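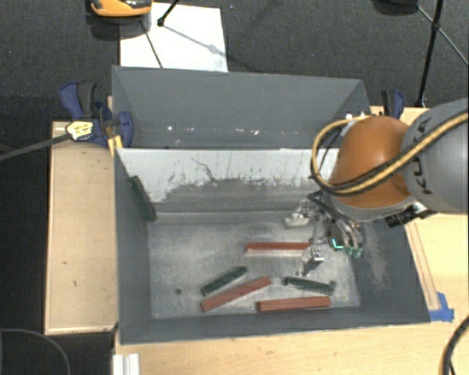
Figure 1. The arm reaching into the clamped bin, with red and green blocks on the bin floor.

Vasmont > Student Projects > Automation > Working Rules for a Bin Picking Cell

Working Rules for a Bin Picking Cell
Ginevra Costa and Folasade Adeleke
Project report, Lovance Lab

1. Background

The picking cell in the Lovance Lab is shared by several student groups. When we joined in September, the rules for using it were in three places: a laminated sheet by the door, a page in the lab handbook, and a long message thread. They did not agree. The sheet said to stop the arm before reaching into the bin. The handbook said to stop the arm and switch it out of automatic mode. The thread had an exception for short resets, with no definition of short.

Our project was to write one set of working rules for the cell, try it out during normal picking runs, and report on what people did with it. We did not change the robot program or the safety circuit. Those belong to the lab staff, and a student rule sheet cannot replace them or the risk assessment.

2. The cell

The arm is a KUKA mounted beside a wooden tabletop. The parts are long blocks in red and green, which lie at different angles in a gray bin. The bin has clamps at its far corners. The cell is used to test grasp planning, so the blocks are supposed to end up crossed, side by side, or leaning on a wall. A block against the wall is the usual reason for a person to step in, and this was the case we cared about most.

3. What we read

We started with the published safety standards for industrial robots and the manual for the cell. The standards are written for integrators and employers, and much of the text does not apply to a student who wants to move one block. We kept a short list of points that did apply: who may enter, how the arm is stopped, how it is started again, and what gets written down.

We also had a call with a shift lead at Grendaletti, a packing firm that runs a picking line. The most useful advice from that call was about restart. On their line, the person who goes in is the person who starts the arm again. We copied this.

4. The rules

Version 2 of the rule sheet has 5 rules. Version 1 was longer and people skipped the second half of it.

Rule 1. One operator per run. The operator's name goes in the log before the first pick. Anyone else at the table asks the operator before touching anything.

Rule 2. Stop, switch, then reach. Press stop, turn the mode key, take the key out, and keep it on you. This applies to every reach into the bin, including a quick one.

Rule 3. Check the fixtures before the first run and after any contact between the gripper and a wall. Push on the bin by hand at each clamp. If it moves, tighten the clamp and check the bin position again before picking.

Rule 4. Keep cables clear. Jog the wrist through its working range at low speed and watch the cable loop the whole way. A loop that catches is a reason to stop for the day and tell staff.

Rule 5. Log every stop. Time, cause, what was moved, who restarted.

5. How we tested them

We ran the rules for five weeks on our own runs and on those of one other group that agreed to take part. The log covers 800 pick attempts. One of us operated and the other watched and kept notes, and we traded places between runs. For the other group we only had their log and a short talk with them at the end.

6. Results

Rules 1 and 5 caused no trouble. People were used to writing their names down, and the log form was already on the bench computer.

Rule 2 was the hard one. Taking the key out adds time to each reset, and when a block is stuck in a corner the resets come close together. Both of us caught ourselves with a hand moving toward the bin and the key still in the switch. We wrote these down as misses even though the arm was stopped. The other group logged no misses, but in the talk they said they had not been sure whether that kind of thing counted. The form now has a box for it.

Rule 3 found one loose clamp, after the gripper had pressed on the side wall while going for a leaning block. The position error was small and the next picks would probably have worked. We still think the check is worth keeping — a bin that has shifted makes every later result hard to trust.

Rule 4 found nothing. We left the wording alone, except that "low speed" now points to the speed setting named in the cell manual.

7. Limits

The test was short and the people in it knew they were being watched. We did not compare against a period with no rules, so we cannot say that the sheet lowered the number of misses. We also never tested it with a first-time user, who is the person it should help most. Any change to the gripper or the bin means rule 3 needs to be read again.

8. Next steps

The old sheet has been taken down and the handbook page now links to version 2. The group that runs the Sæther conveyor has asked for a copy. Their setup has a light curtain, so rule 2 will need different wording there, and we have told them to go over it with staff before using it. Folasade is keeping the master copy until the end of the term. Changes should be sent to her with the log entry that prompted them.

Contact Student Projects | © Vasmont | Back to top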